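November 29, 2022
Gripper budget, second pass. Hanger handling on the bench again.
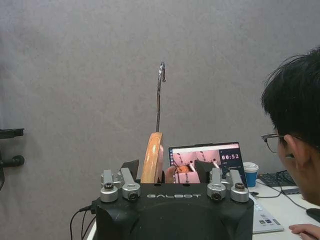
Vy Triệu would hold the order until December and ask Bestier for a price on fingers alone, as we may not need whole units.

Where it stands:
Flellitz — quote in hand, 15 sets of finger pads, good for 6 months at the rate we go through them.
Arancibia — 2 spare grippers, no answer on lead time. Call again.
Bustlow — cable sets. Their minimum order is too high for us, so ask if we can split it with the other bench.

Polished wood hangers stay on the test list, held upright by the body. Pads get priced before anything else. If Bestier will sell fingers separately, cut the Arancibia line to one and move the difference to cables.

Still to do: shipping on the Flellitz quote, and a line for a second laptop.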